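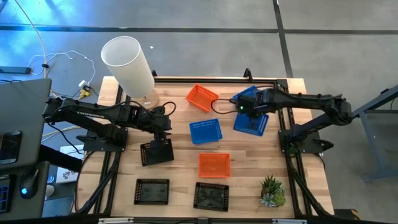
January, the baskets again

Evening, tea gone cold, and I have given another day to plastic baskets.

I should put down how I feel about them now, so that in a month I can't claim I was always keen. I don't believe in baskets. I believe in drawers, and in owning less, and I have been losing that argument in this house since before the holidays. Everything I read says that small things need small homes. Fine. But a small home is one more thing to dust, and the people who write those articles always seem to have an affiliate link at the bottom.

So: mesh ones, plastic, in black, blue and orange. I had them all out on the light wood table today, every which way, with the white lamp at one end and the little succulent down in the corner. It looked like a yard sale. The orange is louder than I remembered. In the store it read as cheerful, and on pale wood it reads as traffic equipment. The blue I can live with. The black ones are the only ones I'd have picked if I had been shopping alone and in a calm mood, and I was neither.

The plan comes from a booklet by an outfit called Grallico, which came free with the order and which I'd have paid a little extra to avoid. Sort by color, it says. One color for each "zone of life." I don't have zones of life. I have a kitchen, a hallway, a bathroom shelf that leans, and the desk. I tried it their way anyway, on paper first:

Black — desk things. Chargers, tape, pens that work, the good scissors.
Blue — bathroom and medicine shelf.
Orange — the hallway. Keys, gloves, whatever gets dropped by the door.

Written out like that it sounds reasonable, and I distrust it for that. Everything sounds reasonable on paper. The spice rack sounded reasonable on paper, and I still keep the cumin in the cabinet over the stove with its lid half off.

First objection. Mesh. Why mesh? The booklet says it "lets your belongings breathe." My paper clips don't breathe. What mesh does, as far as I can tell from the old mesh bin I had at the Rivera apartment, is let small things poke through and catch, so you lift the bin and bring three neighbors with it. Pins are out of the question. So are toothpicks, and those little hex keys that come with shelves. I've put all of that in a jam jar with a lid, which cost nothing and which I trust.

Second objection. They're shallow, or they feel shallow to me. I put the rolled bandages in one of the blue ones and it was full before I got to the aspirin. So either I need more baskets (no) or I need fewer bandages. I did throw out two boxes of something that expired so long ago the print had rubbed off. I'll give the baskets half the credit for that. I'd have found those boxes if I had simply cleaned the shelf.

Went through the desk drawer after lunch. This took much longer than the booklet's "quick reset," which it puts at 16 minutes, a figure I'd love to see somebody defend. Mine took most of the afternoon, and a good part of that was reading old receipts. I found the warranty for the Vokano kettle, which died the winter before last. I found a key that fits nothing. I found the notebook where I once added up what I had spent on storage of one kind and another over the years, bins and hooks and dividers, and the total was $1,371. I remember writing that down. I remember being ashamed of it. And then I bought baskets.

Put the notebook back in the drawer, not in a basket.

About the lamp. I'd like it on the desk, but the desk is where the black baskets are meant to go, and both won't fit unless the printer moves, and the printer can't move because of the cord. The booklet has a page on "freeing your surfaces" that shows a desk with nothing on it whatsoever. No printer. No cord either. I would like to meet the person who works there. For now the lamp stays on the table, where I do most of my reading anyway.

The succulent stays too. It has spiky leaves and some paler rosettes, blue-green, quite pretty, and it's the one thing in the whole business I didn't have to find a category for. I was told it needs almost no water, and I don't believe that either, but I've been wrong about plants in both directions.

What I will admit, grudgingly: the hallway. I set one orange basket on the shelf by the door before supper and dropped the keys in it, and when I went out to get the mail I knew where they were. One evening proves nothing. The hook worked for one evening too, and the ceramic dish worked for a week, right up until it filled with coins and batteries and became a dish of coins and batteries. I give the orange basket until the end of the month. If there is a takeout menu in it by then I'll consider the matter closed.

Jultix, where I ordered them, sent a message wanting a review already. They offered 400 points. Points toward what? More baskets, I assume. I haven't answered. I wouldn't know what to say yet except that they arrived and they are basket-shaped.

Tomorrow: the bathroom shelf, properly, with the level this time — it's no use loading a shelf that leans and then blaming the container when the whole lot slides left. Also the cumin lid. Also find out whether the other orange one can be returned without the paper sleeve, which I think went out with the recycling.

Bed. The desk drawer still won't close.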